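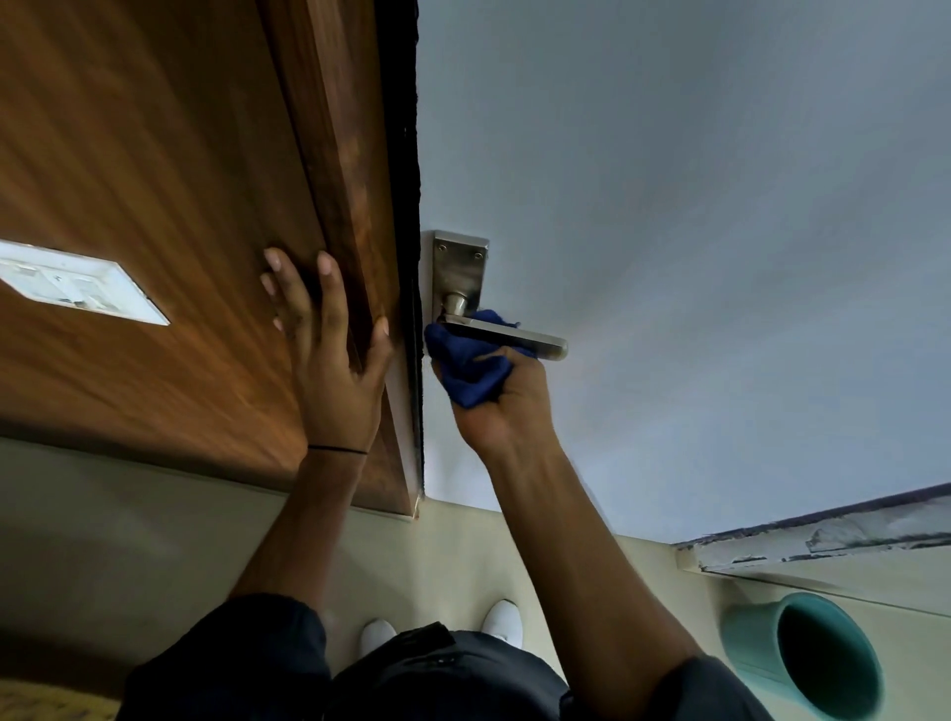 Door handle, being wiped with the blue cloth

Lilwood House Residents' Group
Minutes, February 10, 2024
Chair: Man-lok Fung

1. Last minutes
Approved, after the spelling of Zarkine was corrected again.

2. Shared doors
The chair reported on the door cleaning agreed in July. It was noted that July was some time ago. The method is a damp cloth over the lever and the plate behind it, going into the corner where the two meet. The base of the lever is where the grime lives and most of the discussion was spent there. 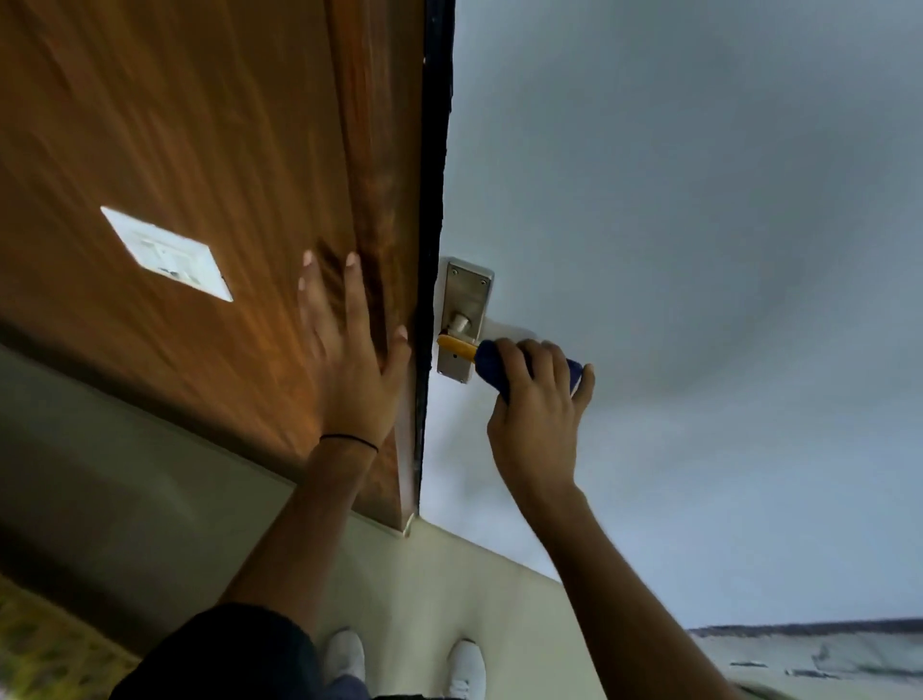 Two residents wanted polish. The chair said polish shows every thumbprint and we have plenty of thumbs. No polish, then. Screws are to be left alone unless loose — apartment 59 please note.

3. Water
Buckets go in the corner by the door frame and not in the middle of the tile. Change the water when you can't see the bottom. A proposal to define "can't see the bottom" ran for longer than item 2 and was dropped. 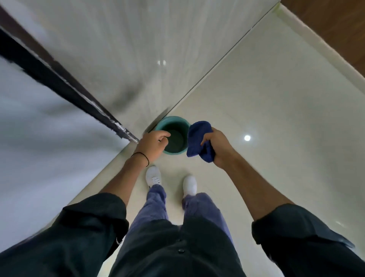 Cloths are rinsed and hung up after use, not left in the bucket to think things over.

4. Money
Balance is $1673. The quote from Alasik for outside cleaners came to around $2000. Declined without a vote.

5. Other business
The Poon key is still missing.

Next meeting to be arranged.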